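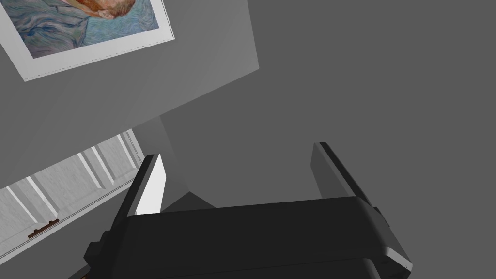 The regular meeting of the Board of the Drutby Public Library was called to order by the chair, Raluca Cârstea, on 2025-05-19 in the second-floor meeting room, with the entrance and stair project as the main business. Before the roll was taken, the chair reminded members that the question left open in the spring was one of contrast, namely whether patrons with low vision can find the edge of a dark post or rail. She referred to the tall, slender plate at left, black on its outer side and nearly white along its inner face, as the degree of contrast the Board has in mind for the entrance posts. There was no objection to using this as a guide in writing to bidders.

Present: Raluca Cârstea (chair), Nabila Berrada, Ayman Ragab, Costel Dobre. Also present: Doaa Ouali, library director. A quorum was declared.

1. Minutes of the previous meeting

The minutes were approved with one correction. Under item 3, "Bouazza Street door" should read "Bouazza Street ramp." Moved by Mr. Dobre, seconded by Ms. Berrada. Carried.

2. Director's report

Ms. Ouali reported 1828 visits to the main floor during the last reporting period and 369 visits to the children's room. Visits to the children's room were lower than expected. She attributed part of the decline to the closing of the Bouazza Street ramp while the drain was repaired, which obliged families with strollers to enter from the parking lot. The ramp is open again.

The large-print shelves have been moved to the left of the circulation desk. Mr. Ragab asked whether the audio collection would follow. Ms. Ouali replied that it would stay where it is until the outlets on that wall have been inspected. 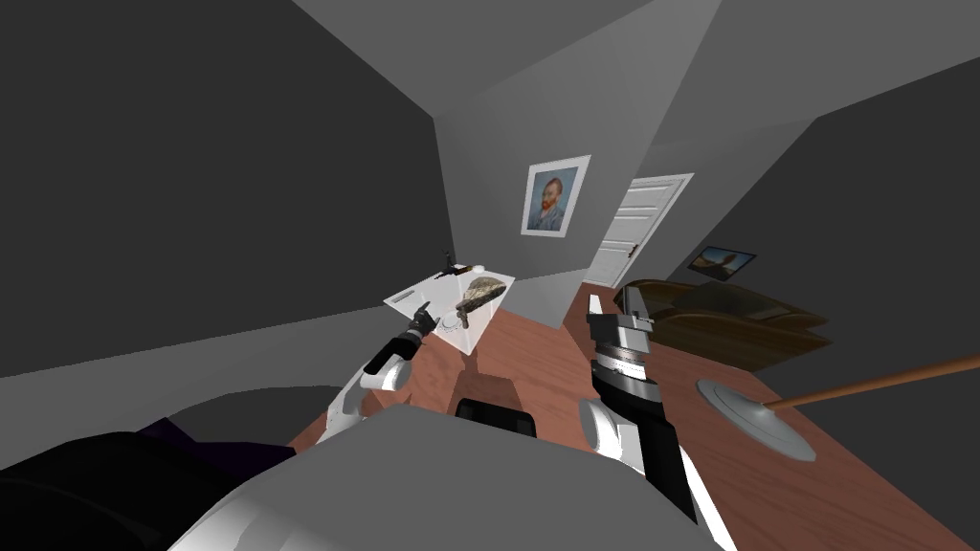
The public catalog was out of service for two mornings. The vendor, Vilum, has credited the library for the lost time, and the credit will show on the next invoice. Ms. Berrada requested that notice of any future outage be posted on the front door as well as on the website. The director will see to this.

The report was accepted as presented.

3. Entrance and stair project

Mr. Dobre summarized the bids received. Four firms attended the walk-through and two submitted prices. The lower bid, from Grellow, does not include removal of the old stair nosing — a point the firm confirmed by telephone. With removal added, the two bids are close.

Discussion followed on the stair nosing itself. Ms. Berrada favored a pale strip set into a dark tread. Mr. Ragab was concerned that a strip set too far back would mislead people coming down, and asked that the distance from the edge be stated in the contract. Mr. Dobre will obtain a sample tread from each bidder. Members agreed that the samples should be looked at on the stairs, in evening light, before a decision is made.

Motion: to hold the award until the samples have been received, and to ask both bidders to keep their prices open through the end of June. Moved by Mr. Dobre, seconded by Mr. Ragab. Carried, with no votes opposed. 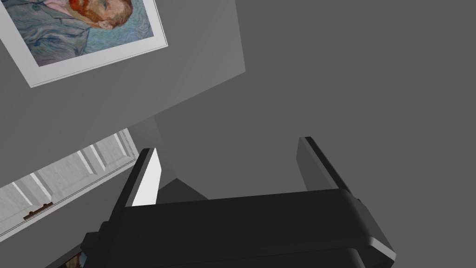

4. Meeting room policy

The Board took up the draft policy carried over from the previous meeting. The draft limits any one group to four bookings per season and asks for five days' notice of cancellation. Ms. Berrada considered the notice period too long for small clubs. After discussion the words "where possible" were added, and the chair asked the director to report back if late cancellations become frequent.

The policy was adopted as amended. Mr. Ragab abstained.

5. Furniture and floor finishes

Ms. Ouali asked members for their preferences on tables and flooring for the quiet study room. Members leaned toward light tabletops on a darker wood floor. No purchase was authorized.

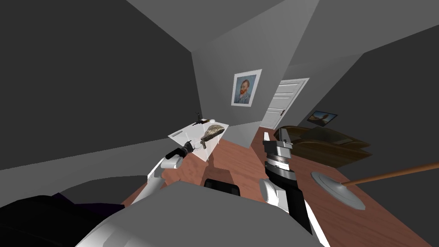
Item 5: White table, reddish-brown wooden floor.

6. Correspondence

A letter was received from a patron requesting earlier opening hours during school examinations. Referred to the director for reply.

7. Next meeting

The Board will meet again in June. Mr. Dobre will bring the tread samples, and Ms. Ouali will circulate the revised meeting room form beforehand.

There being no further business, the meeting was adjourned on a motion by Ms. Berrada.

Minutes recorded by Doaa Ouali.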